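Gripper pads, third try
February 24, 2020

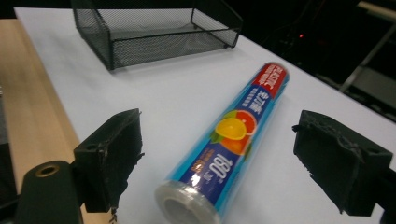 I spent most of the evening on the foam again. The fingers themselves are fine and I haven't changed them since September. The pads are what wears out. The edges go ragged first, then small bits start to hang off, and after that I can't trust the grip on anything smooth.

Cling wrap is my usual test for this. A full roll is heavy for its width and the plastic is slick, so a bad pad shows up quickly. I do 21 grabs per setting and write down the drops in a notebook. With the fingers closing at the old speed I had nine drops. Slowing them down got it to four. Grabbing near the middle of the tube helps more than either, but I want it to work from the ends too.

Magdalini Rallis from the workshop thinks I should give up on foam and cast silicone pads. She has some left over from her Detano project and offered me enough for one pair. My worry is the glue. The last thing I stuck to these fingers with contact cement peeled after 57 cycles.

Next I'll cut one more foam pair, a little thicker, and seal the edges before mounting. If those don't last 120 grabs I'll take the silicone.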